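Tindholm Community Help
Streets, Walls and Drainage

Grime streaks on a lane-side wall, and a broken patch in the pavement: order of work

Posted by Danilo Manalastas

I write on behalf of the residents' association of Barredo, which has responsibility for one side of a narrow lane serving 64 households. The association intends to clean and repair part of that side this year and requests advice on the order in which the work should be carried out.

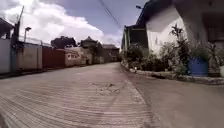
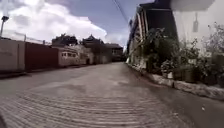
The association holds title to a boundary wall 17 meters in length and, under an agreement with the district, also shares the cost of minor repairs to the pavement next to it. The wall was last painted before the present board took office, and no record of the paint has been found. Two quotations have been received. The first contractor proposes to pressure-wash the wall and repaint it within the same week. The second proposes to repair the pavement first, leave the wall until the following month, and apply a clear water-repellent coating in place of paint. The wall in question is the beige one with the streaks, next to the dark red section, and the wire fence along the top is to remain in position throughout. The pavement item is the rough patch of broken concrete, which residents have reported on several occasions as a hazard to bicycles.

The association would be grateful for guidance on the following matters. Is it acceptable to wash and paint in the same week? Can the streaks be removed without high pressure? Should the pavement be repaired before or after the wall? The red section belongs to a different owner, who has not agreed to take part and has asked that it be left as it is.

Members have also asked whether the streaks indicate a fault inside the wall. The board has no view on this at present. The side facing the gardens is partly hidden by planting and has not been inspected.

3 replies

Rodel Tagle
Member, Handitthorpe

The questions are best taken separately, beginning with the cause of the streaks. Dark vertical marks on an exterior wall are very often produced by rainwater running over the top edge and carrying dust and organic growth down the face. This does not exclude a fault, but it is the usual place to begin. I would ask the contractor to examine the top of the wall along its full length before any price is accepted. Open cracks, failed joints and the points at which the fence posts are fixed should all be noted in writing. If water is entering at a post fixing, washing and painting the face will improve the appearance for one season and no longer.

The garden side must also be inspected. Soil or mulch piled against the back of a wall keeps it damp, and paint on the opposite face will blister in time whatever product is used. The planting need only be cut back far enough for a person to walk behind it.

On cleaning, high pressure is seldom necessary for a wall of this kind. The method I have used is as follows.

Brush the face with a stiff nylon brush, dry, from top to bottom. A wire brush should not be used, as broken bristles lodge in the surface and rust.
Wet the wall with an ordinary garden hose, beginning at the bottom.
Apply a masonry cleaner suitable for algae, following the label for strength and waiting time.
Brush again and rinse from the top.
Repeat on the grimy strip at the foot of the wall, which will usually require a second treatment.

A test area should be cleaned first, in a place where a difference in color will not attract attention. Cleaning one part of an old wall can leave it noticeably lighter than the remainder, and members should be told this in advance. The edge of the red section should be covered with plastic sheeting and tape before any cleaner is applied. In view of the neighboring owner's position, I would take dated photographs of that edge before and after the work and keep them with the association's papers.

I would not paint within the same week. The surface may feel dry by the second day while the material behind it is still holding water. The coating manufacturer will state a drying period and, in many cases, a maximum moisture reading. The contractor should be asked to take that reading in the presence of a board member – not simply to report that it has been taken.

As to the choice between paint and a clear coating, the association should first establish whether the existing surface is already painted. Most clear water repellents are intended for bare masonry and will do little when applied over paint. The second contractor should be asked to confirm in writing how this was checked. If it was not checked, the quotation is incomplete.

The pavement should be repaired first, in my opinion. Cutting out broken concrete produces a great deal of dust, and a freshly painted wall beside the work will collect it. The repair should be cut back to sound material with straight, square edges and filled to its full depth. A thin layer spread over the existing lumps will break up again under vehicles. The finished surface should be level with the lane on every side and should carry a texture similar to its surroundings, so that it does not become slippery in rain.

K. Barredo East

We had ours pressure washed and it was fine. It took one morning. Ask them to turn the pressure down. I would not spend money on the clear coating, but that is only my view.

Please make sure they put up a notice before closing the lane. When our side was done nobody was informed and the delivery vans had to reverse the whole way out.

Zurkura Lane and Courtyard Group
Organization account

The Group agrees in general with the advice given by Mr. Tagle and wishes to add several points concerning the agreement with the district.

Where pavement costs are shared, the association should confirm before work begins that a patch of this type is classed as a minor repair. In some agreements the limit is set by area, and in others by cost. If the repair exceeds the limit, the association may find that it has paid in full for work which the other party was required to approve. A short letter enclosing a photograph and the measurements of the patch is normally sufficient to obtain an answer.

The curb should be mentioned in the same letter. It is stained and uneven in places, and although the association has not listed it, members are likely to raise it once a contractor is on site. Staining alone does not call for replacement. Loose or rocking stones do, and these can be found by walking the length of the curb and testing it underfoot.

Rinse water requires some attention. Cleaner and loosened dirt should not be allowed to run freely into the lane or into any drain intended for rainwater. The contractor should state how the water will be contained and where it will be taken. A line of absorbent tubes laid along the foot of the wall is a common arrangement.

With regard to access, the Group advises that work on a narrow lane be limited to the hours between 9 a.m. and 3 p.m., and that one side be kept open for emergency vehicles or an alternative route agreed upon. Written notice should be delivered to each household as well as posted at both ends of the lane.

Finally, the Group recommends that 35 percent of the contract price be withheld until the wall has been inspected following the first period of heavy rain. This term must appear in the contract at the time of signing – it cannot be introduced afterward.

Comment from Danilo Manalastas

The board thanks all who replied. The planting on the garden side will be cut back in March and the wall inspected at that time. Both contractors have been asked to submit revised quotations with the pavement repair priced as a separate item, and a letter concerning the patch and the curb has been sent to the district.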